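Wiping Down a White Bathroom Vanity
Filed under: Bathroom, Surfaces

White cabinets show everything. Toothpaste runs down the door fronts, hair spray leaves a film, and dust settles in the grooves of raised panels. A wipe every 7 days keeps it from building up, and the job takes 10 minutes.

Start with the countertop and work down so drips land on parts you haven't done yet. Mix a small squirt of dish soap into warm water. Dip the cloth, wring it hard, and fold it into a pad. Sit on the floor for the doors. Bending over from a standing position makes it easy to miss the lower panels.

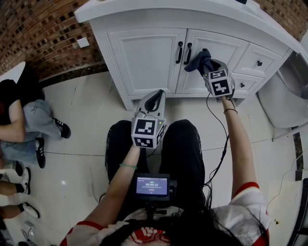

Doors and drawers: a dark cloth pressed to the front, near the right door.

Wipe the flat part of each panel first, then run a folded corner along the raised edges. Go behind curved bar handles with the cloth pulled thin. Drawer knobs collect grime at the base, so twist the cloth around each one. Dry everything with a second cloth. Water left along the bottom edge of a door can swell the material and lift the paint.

New dark cloths may shed color. Wash them once before using them on white paint, and test on the inside of a door.

Once the cabinet is done, look at what's around it. Brick-patterned walls hold dust on every ledge, and a dry brush works better there than a wet rag. Brush from the top down. Keep water away from outlets and switch plates, and unplug any cord that runs down to the floor before you mop.

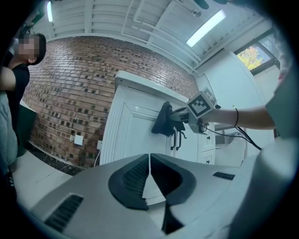 Can I use vinegar on painted cabinet doors?
Stick with dish soap for regular cleaning. Vinegar can dull some paint finishes over time, and it isn't needed for toothpaste or dust.

Rinse the cloths and hang them up to dry. Empty the bucket and mop the floor last, starting at the far wall and backing out to the door.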